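Scrape First, Stack Second

Most advice on clearing a table treats the tray as a vehicle. Plates go on, the tray goes to the sink, and the work starts there. I think the tray is better used as a sorting station, and that the work should be finished before anything is carried.

The argument rests on residue. A sauce film on a plate face is thin and easy to remove while the plate stands alone. Stack a second plate on top and the film transfers to its underside, which was clean. Two surfaces now need washing where one did. In a stack of 9 plates the effect repeats at every contact, and the foot rings, where grease collects, are the slowest part to clean by hand.

I kept times for this at the Vollinau lunch room in November. Clearing 26 plates by stacking at the table and separating at the sink took 47 minutes, washing included. The same number scraped at the table and carried flat took 30. The menu was tomato-based on both days. Two days is a small sample, and the staff at the Zallden site prefer stacking for reasons of floor space, a fair objection in a narrow room.

Tray size matters more than tray material. Two dinner plates side by side need a tray wider than most cafeterias buy. If one plate rides up on the rim, it tilts, and a tilted plate slides when the tray is lifted. The choice is then a larger tray or one plate per trip. I favor a second tray.
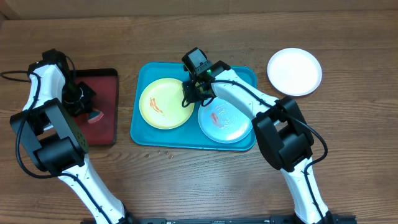
Should plates be rinsed before they leave the table area? Scraping is enough; a rinse adds water to the tray and makes the plates slide.

Color is a minor point but a practical one. Residue in the orange-red range shows well on pale plates, so a missed streak is found before washing. On a dark surface it is easily overlooked. Buyers choose dark trays because they hide stains, and I consider that a fault in a surface meant to be wiped between uses.

A rubber scraper kept beside the trays costs little and needs no training.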